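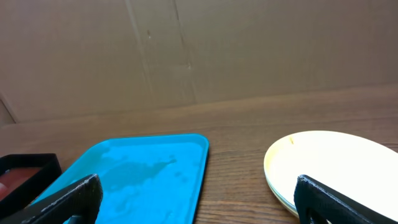
Lema serving and clearing tray, blue
Item no. 2248
Sold by Candberg canteen and kitchen supplies

The Lema is a plain rectangular plastic tray with rounded corners and a slightly raised rim. It is made for carrying plates to the table and bringing them back again, and it will take several side plates laid flat, or more if you stack them.

Weight: 700 g
Pack size: 3 trays
Dishwasher: up to 71 degrees, top or bottom rack
Microwave: no
Suitable for: canteens, nurseries, day centres, home use

The raised rim stops plates sliding off when the tray is tipped a little. It will not hold back a large spill, so pour away drinks before you load up. Put the heaviest plates in the middle and leave room at the edges for your thumbs. 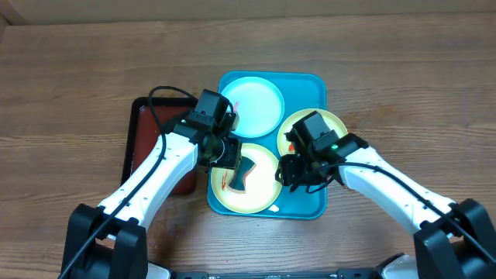

Lema tray with round plates, next to a tray with a black rim.

Many of our customers keep two trays on the table at clearing time, one for used plates and one for anything still clean. A second colour helps with this. The Fidach tray is our dark one and can be ordered separately or in a mixed pack with the Lema. Please tell us how many of each you want in the order notes.

Plates are not included. For everyday use we suggest the Torkunmont range, which is round and comes in cream, pale yellow and light blue. Sauce and ketchup show up clearly on the paler colours, so it is easy to tell which plates still need a wipe.
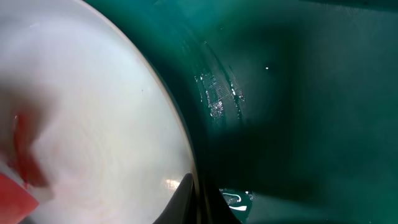

Scrape off leftovers before stacking, or the underside of the next plate will need scrubbing too. A soft sponge and washing-up liquid will do for both plates and trays. Do not use wire wool or scouring powder on the tray, as the surface scratches and then holds stains. Tomato can leave a faint mark if it is left overnight – soak the tray in warm water for about an hour and wash it again.

Dry trays fully before putting them away. They can be stood on edge or stacked flat.

Returns are accepted on unused trays in their original packing. Single replacement trays are available on request, quoting the item number.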